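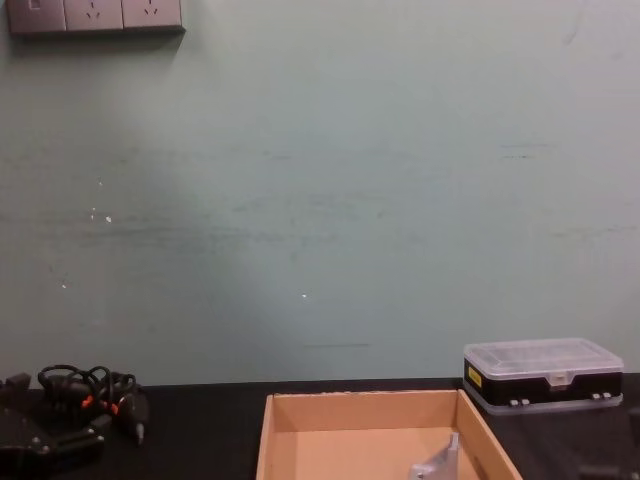 Ayane Imai wrote to me after the last session to ask why we bother with an open tray when a box with a lid would keep the dust out, and whether she'd lose points for using one. No points lost! But let me make my case, and then we'll get on to the handout for week 10.

Sorting at the bench, part two

I like shallow cardboard because you can see into it from your chair. Corrugated is fine, and it's free (ask at the Brøndum stockroom, they flatten theirs in the afternoon). Put the tray down flat on the table with the wall behind it, so nothing gets pushed off the far side. A dark tabletop helps too - light cardboard stands out on it.

For the exercise you'll each get 20 parts from the Kandusow set. Sort by shape first, then by finish. Please don't sort by size, I know it's tempting, but last November we had 82 parts in one heap by the end and I was there until seven putting them back.

Metal pieces with points or sharp corners go in one at a time. Don't tip them in from the bag.

Write your tray labels in pencil. Read the Anmont chapter before you come, the short one - the long one is for the project.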